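The planner that thinks too long

Dudari is a piece of planning software, and its job is to decide what a robot arm should do next. It does this well. It also does it slowly, which is why the people who build it at Flevmont have spent most of the year teaching it to stop.

I went to see them in December, at an hour when the kettle was the busiest machine in the building. Skunstead, their simulator, was already at work. It makes up rooms, fills them with household clutter and drops a gripper in to see what Dudari makes of it all. Interior decoration is not among its gifts. It is very fond of dark marble.

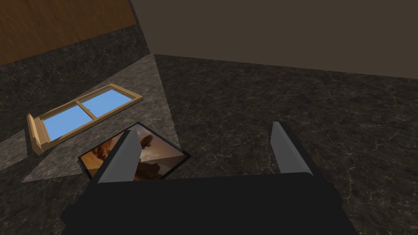 Planning starts with a list of everything in reach and an opinion about each item. The opinions come from a second program, Merrick, which takes in the camera view and guesses what is there and which bits could be gripped. Clutter of the flat sort is its least favourite food. A framed picture lying on the floor, with its amber sky and what could pass for an airship, offers plenty to admire and very little to pinch, and the window lying near it is hardly more obliging. Merrick must work out that the sky belongs to the picture and that the edge of a patch of light is not the edge of a thing. In one early version it was forever proposing to pick up the sunshine.

Once Merrick has had its say, Dudari draws up possible moves. The standard setting is 100 of them, scored for reach, for the chance of hitting something, and for a quality the code calls "comfort", meaning how far each joint is from the end of its travel. Most are dreadful. A good many would put the wrist through the furniture.
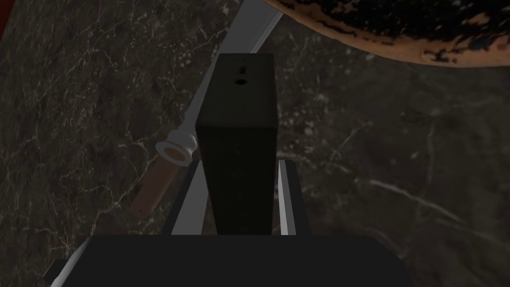 The scoring used to run to the bitter end, every time, even when the third candidate was perfectly good. The fix was a rule that would be familiar to anyone who has chosen a restaurant while hungry: when seven candidates in a row fail to beat the best so far, go with the best so far. Planning time fell from nine seconds to two. The grasps got no worse, a result the team greeted with some embarrassment.

Then came the matter of changing its mind. Dudari replans as the arm moves, and with the new rule it could afford to do so often. Given two routes of nearly equal merit, it would set off on one, prefer the other, and turn back, like a man looking for his glasses in two rooms. 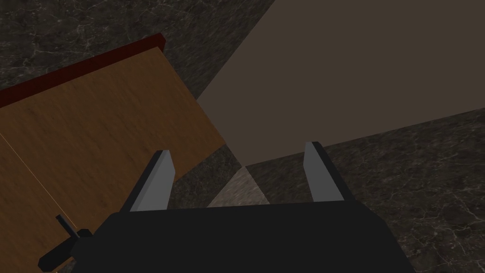 They cured this with a small penalty for abandoning a plan already under way. Choosing its size took far longer than writing it. Too little and the dithering came back; too much and the arm pressed on with a poor idea out of sheer pride. The figure they settled on has a comment beside it in the code, which reads "do not touch", and below it a second comment, in a different style, which reads "touched it, sorry".

Tooling has swallowed the rest of the effort. Every run can now be played back with the rejected moves laid over the chosen one, and I was allowed to scrub through a few. It is an oddly soothing way to spend an afternoon, watching bad decisions not being made.
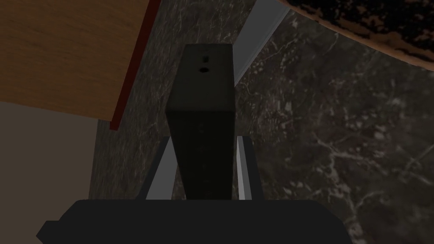
The next job is getting Merrick to admit when it is unsure. At present it hands over each guess with the same breezy confidence, and Dudari, being trusting, believes the lot. A version that can say "don't know" is running on one desk. So far it says so about nearly everything, and they are looking for a setting somewhere in between.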